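The long way round to a good loaf

At the bakery in Suline they begin at 4 in the morning, and by the time most of the town is up the first trays are already spoken for.
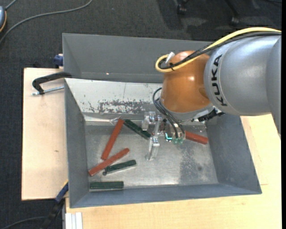
Bread ought to taste of something before you put anything on it, according to the baker who has run the shop on the corner of the square for the better part of her working life, and she was saying so before I had even got my coat off. She asked me to leave her name out of it, as she thinks the bread should do the talking, and having eaten a good deal of it over the course of the morning I was happy to agree.

We sat at the little table by the back door, the one the staff use for their tea, with a pot between us and the end of a rye loaf that she kept sawing at while she talked. I had come to ask about sourdough, and we did get to it eventually, but first I heard all about her grandmother's kitchen, and the flood, and the winter when the road to Brorkia was shut and she had to make do with whatever flour was in the loft.

"You learn a lot from bad flour," she told me. "With good flour you can be half asleep and it will forgive you. That winter I had to put my hands in every bowl and think about it."

She didn't set out to be a baker at all. She trained as a bookkeeper, spent 3 years in an office in Cormier, and took a Saturday job at the bakery mostly for the company (and, she admits, for the buns). When the old owner wanted to stop, he offered her the lease over a cup of tea, and she said yes before she had worked out whether she could afford it.

"I was a bookkeeper and I didn't do the sums!" she said, and laughed so much she had to put the knife down. "I did them that night, and then I didn't sleep. But I'd said yes by then, and I don't like going back on a thing."

The first year was hard. People wanted the white tin loaf they had always had, and they wanted it at the old price, and her darker, chewier breads sat on the shelf until closing. She gave them away at the door, a half here and a quarter there, and little by little the same faces began coming back and asking for the one with the crust. She still makes the white tin. She is rather proud of it these days, and gets cross with anybody who looks down on it.

I asked what had changed most in her time, and she thought for quite a while, long enough for me to finish my tea and be given another.

"The customers know more," she said. "They ask how long it's been proved, what the flour is. Some of them have a starter at home with a name and everything. I love that, I do, but then they come in worried to death over it. It's flour and water. If it's gone a bit grey on top, pour that off and feed it and get on with your day."

Her own starter lives in a lidded crock on the bottom shelf, well away from the ovens, and has been going for some 20 years. It gets rye in the evening and white in the morning, and cool water from the tap. She took it with her on holiday once, to the coast, and it got loose in the car – she found dried bits of it under the seat for months.

We talked for a long time about salt, on which she has strong views, and about the lido, on which she has stronger ones. The town raised money towards mending its roof last April, and the bakery put a jar on the counter and sold a plaited loaf for the cause. The jar came to 1,302 in the end, and she had to borrow a bag from the greengrocer to carry all the coins to the bank.

"My arms were like string," she said. "And I lift flour for a living."

She has been asked to open a second shop, over at Braltex, and she has been to look at the premises twice. It has big windows and a proper yard, and she talks about it fondly, the way you might talk about somebody else's garden. I don't think she will take it. She likes to see each loaf come out, and she likes knowing which of her regulars wants theirs sliced and which would be insulted by the offer.

It was getting on for noon by then and there was a queue building at the front, so she stood up, brushed down her apron and wrapped the rest of the rye in paper for me. I asked how I should keep it.

"Cut side down on the board," she said, already halfway to the counter. "And don't you dare put it in the fridge."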